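Gratdale's public library is about to vote on ending its quiet hours, and I think it should keep them. The proposal says the building has to feel welcoming, and that asking people to be silent from nine to noon works against that. I have used the reading room for most of my adult life and I don't agree.

Quiet is a service. A library lends books, but it also lends a room where you can read one. In a town of rented apartments and shared bedrooms, that room is hard to replace. The coffee shop on Hamada Street plays music all day. The park is fine in summer and useless in January. A student with two younger brothers at home has very few other places to go.

The people in favor of the change are not wrong about everything. Tomomi Tamura, who runs the children's programs, has pointed out that parents with toddlers stay away in the morning, when toddlers are at their best. Over 400 residents signed her petition. I take that seriously. Parents pay for the building too, and a hissed warning at the front desk is a poor way to greet them. 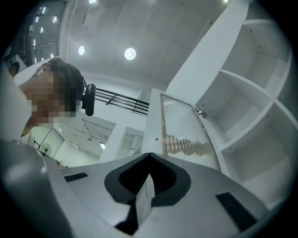
The usual answer is that anyone who wants silence can bring it along. Takeshi Amano made this case at the last meeting, and he made it well: good headphones are common now, and a reader can shut out a whole room with them. I own a pair myself. But a black earcup over the ear, like the one in the photo, does a private job. It helps one person and leaves the room as loud as it was. It also costs money, and after two hours mine give me a headache. My neighbor wears hearing aids and can't use them at all. We would not tell people to bring their own lamps.

There is a simpler fix. The east wing has a door that closes. Put the children's programs there in the morning and leave the reading room alone. The cost is a set of low shelves and a rug - 520 dollars, by the library's own estimate. Later in the day, do the reverse if the demand is there.

I would also drop the signs. The current ones are in capital letters and sound like a threat. A small card on each table with the hours on it would do the same work.

The vote is next month. Written comments are accepted at the desk until then, and they can be as short as you like.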